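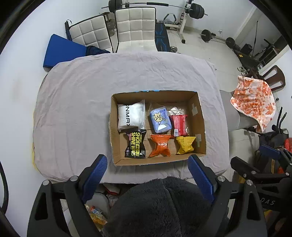 Date: 15 May 2024
Subject: Re: Daza v. Town of Sullness, records question

The town's answer to the Daza complaint was filed with the county clerk and I picked up a copy this morning. It denies that the two officers entered the apartment before the warrant was signed. It also raises immunity as a defense, which we expected.

On the records, to reply to the message below:

> Nahuel Espinoza wrote:
> Does anyone know how many pages the town has turned over? The
> Jorkorthorpe paper says 1,000 and the lawyer's office gave me a
> different number. Also, is the dispatch audio in there or not?
> I asked in December and never heard back.

The number in the town's cover letter is 1,062 pages. Of those, 118 are blacked out in full, mostly personnel files. I think the paper just rounded down.

The dispatch audio is not included. The town says the recordings are held by the county, and the county says a request has to name the date and the channel. I have both from the incident report and will send the request under my own name unless someone has already done it — please write to me off list if so, to avoid two requests for the same thing.

The judge has not ruled on the motion to move the case to Jorkitz. Both sides have filed their papers on it and there is no hearing set.

Nahuel, I can scan the cover letter and the index for you. The full set is too large to mail to the list, but the clerk will let you read it at the counter if you bring the case number.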